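2019/7/25

# 地方人物志应当为餐馆业主留出位置

《普夫利地方人物志》修订稿已进入征求意见阶段。现行版本共收录人物487名,以教士、议员、律师、医师和校长为主,经营餐馆、咖啡馆、舞厅与旅店者仅12名,其中多数还是因为另有公职才得以列入。笔者参与过上一轮校订,对这一比例负有一份责任,愿就修订稿中的收录标准和考订办法陈述意见。

修订稿沿用了原来的收录条款,即传主须“在公共事务、学术或文艺方面有显著贡献”。从字面看,这一条款并未排斥任何行业。实际执行时,编者习惯以任职名录、著作目录和讣告版面作为取舍依据,餐馆业主在这三类材料中极少出现。他们留下的是营业执照、租约、供货账目、法庭传票和报纸角落里的启事。材料的类别不同,检索的路径也不同,沿着旧路径寻找,自然找不到他们。

餐馆业主在普夫利城市生活中的分量,却是有据可查的。港区一带的咖啡馆曾长期兼作职业介绍处、信件代收处和同乡会的会场,不少乐手初到本地,第一份工作就是在这些店里演奏。研究港区移民史的埃万西娅·加瓦拉斯曾逐年整理旧电话簿,发现多个互助团体登记的联络地址都是餐馆。要写清楚这些团体的来历,绕不开提供场地的人。

以索多里斯·察基里斯为例。他开设的“察基里斯”餐厅在港区营业多年,周末设有乐队,账簿现存市档案馆。现行人物志没有他的条目,他的名字仅在一位市议员的小传中出现过一次,写作“某希腊裔店主”。该议员首次竞选的集会正是在察基里斯的店里举行的,场地费至集会之后第二年六月才结清,账簿上写得明白。这样一条记录,对议员小传和餐饮业史都有价值,修订时理应补入。

反对扩大收录的意见,主要有两点。

其一,认为此类人物事迹零散,难以成篇。笔者承认零散,但条目可以短。人物志中最短的教士小传不足百字,列出生卒、任职堂区和安葬地点,从未有人以此为病。一位店主若能确定其姓名、籍贯、开业与歇业年份、店址迁移以及主要合伙人,同样可以成为合格的短条。篇幅应服从材料,材料少就写得少,不必借助传闻把它拉长。

其二,认为此类人物名声参差,其中有人曾因无照售酒、欠薪或聚赌受过处罚,收入地方志书恐有不妥。这一顾虑混淆了人物志与表彰录。现行版本中受过弹劾的官员和破产的银行经理均有专条,措辞平实,并无回避。对店主适用更严的品行标准,缺乏依据。恰当的做法是照录处罚机关、事由和结果,凡有上诉或撤销者一并注明,评价留给读者。需要特别提醒的是,查封令只能证明某日某店被勒令停业,不能据此断定店主本人在场,更不能推定他知情。旧稿中有几处正是在这里写过了头。

考订方面,修订稿的体例也有需要补充之处。

首先是姓名。移民店主的姓氏往往有数种拼法,执照上是一种,婚姻登记上是另一种,招牌上可能又经过缩略。察基里斯的姓氏在各类文件中至少有三种写法。修订稿要求“以通行写法为准”,却没有说明何为通行。笔者主张以本人签名为首选;没有签名的,以时间最早的官方登记为准,其余写法全部列为异名,并编入索引。异名不进索引,后来的检索者便会把一人误作数人,或者干脆查无此人。

其次是婚姻与亲属。旧稿对男性传主的妻子常常只写“某夫人”,对再婚、丧偶和子女数目也多含糊其辞。在家庭经营的餐馆里,这种写法会造成实质性的错误。妻子掌管厨房和账目、丈夫出面申领执照的情形十分普遍,丈夫去世后由妻子继续经营的亦不少见。伊菲耶尼亚·哈齐耶奥尔尤即属此例,她的名字在执照上出现得很晚,而供货商的往来信件早已直接写给她。凡有此类证据者,应单独立条,不宜附在丈夫名下。

再次是年龄。人口普查、结婚登记与死亡证明所载年龄常有出入,相差三岁的情况并不罕见。编者不应为求整齐而择一舍余。比较稳妥的格式是在正文中采用一说,在注释中列出其他说法及其出处。

复次是口述材料。店主后人的回忆十分宝贵,菜单、座次、常客和乐队编制等细节,往往只有在口述中才能找到。然而口述者对年份的记忆通常不可靠,对家族声誉也难免有所维护。杰雷米·勒菲弗在审读意见中建议口述材料一律不得作为孤证使用,笔者以为稍嫌严苛。涉及店堂陈设与日常经营的内容,单一口述在标明讲述人、讲述时间和亲属关系之后可以采用;涉及产权、犯罪和死因的内容,则须另有文件佐证。

还有器物。餐厅歇业以后,餐具、容器、桌椅多半散入私人之手,捐赠时所附说明常称其为某店旧物。若无账目、铭记或旧照可资比对,编者只应记录其形制与来源陈述,不应写成定论。条目中提及器物时,措辞须与证据相称。

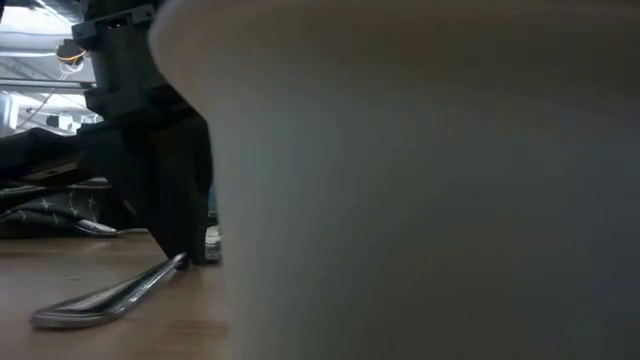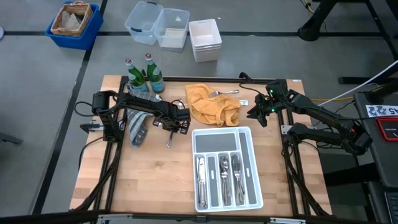 上图:浅色容器近景。下图:浅色拼接木台面与银色餐具。

关于经费与进度,笔者也有一点意见。档案馆所藏餐饮业执照卷宗多达300宗,尚未编目,要求本次修订全部消化并不现实。可以先就港区部分编出姓名索引,与现行条目互相核对,确有材料者列入增补名单,其余存入待考卷。待考卷应向公众开放查询,并注明已经查过哪些档案、未查过哪些档案,以免后来者重复劳动。恩盖奥·斯塔布斯主持编目时已拟有一份著录格式,字段齐备,略加调整即可沿用。

收录条款本身亦应同时修改。笔者建议在“公共事务、学术或文艺”之后增列“工商与社会生活”,并在编纂说明中写明,餐馆、旅店、舞厅等场所的经营者适用与其他传主相同的证据标准。修订稿第三章附表中的行业分类,也须相应增加“餐饮及娱乐场所”一项,现表将其归入“其他”,检索时极为不便。

以上意见连同察基里斯条与哈齐耶奥尔尤条的试写稿,已一并送交编纂处。试写稿中尚有两处店址待核,核实之后另行补报。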